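The Great Mug Amnesty, and other kitchen matters

It is October, the heating is on in the half of the building that didn't want it, and the shared kitchen on the second floor has run out of mugs again. Long-standing readers will remember that this also happened in spring, when we bought more mugs. We would like to try something different this time.

For newer arrivals, a short history. When Gristen and Hanrahan agreed to share the kitchen, each firm brought its own crockery, and there was a shelf for each. The shelves lasted until the first joint birthday cake. After that came the labels, which washed off, and then the stickers, which didn't wash off and are still being found in the filter of the dishwasher. Arif Khoo has the job of cleaning that filter and would like it known that he never applied for it.

Last week Subira Mfaume went round every desk on both floors with a trolley and a very pleasant smile. She came back with 69 mugs. Five had something growing in them. Three belonged to a hotel, and one was full of drawing pins, which its keeper defended at some length. Corentin Pons surrendered six from a single drawer and described himself as "between washes".

So, the amnesty. Until the end of the month you can bring back any cup, mug, beaker or tumbler and leave it in the kitchen, and no one will say a word. Sorcha Horgan has promised not to raise an eyebrow, and we have asked her to practise. Teaspoons are also welcome. We are down to the one with the bent neck and the one that came free with yoghurt.

Once the month is out, the rule is simple enough. A cup that leaves the kitchen in the morning comes home by half past five. Anything left on a windowsill overnight goes into the common stock, however funny the slogan on it. If you have a mug you truly love, keep it at your desk, wash it yourself, and please stop lending it to people and then writing to us about them.
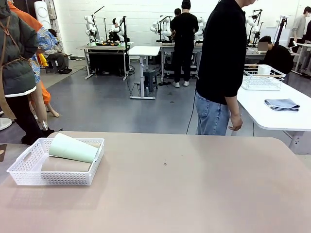
Can I still put my own cup in the dishwasher?

Put it in by all means, but it takes its chances with the rest, and whoever empties the machine isn't expected to know whose it is. Hand-painted things and anything with gold on the rim should be done in the sink.

The dishwasher goes on at four. Caoimhe Daly has the spare tablets in her bottom drawer, under the Burnis catalogues, and will part with them if asked nicely. The milk rota is a separate argument and will be held over to the next issue.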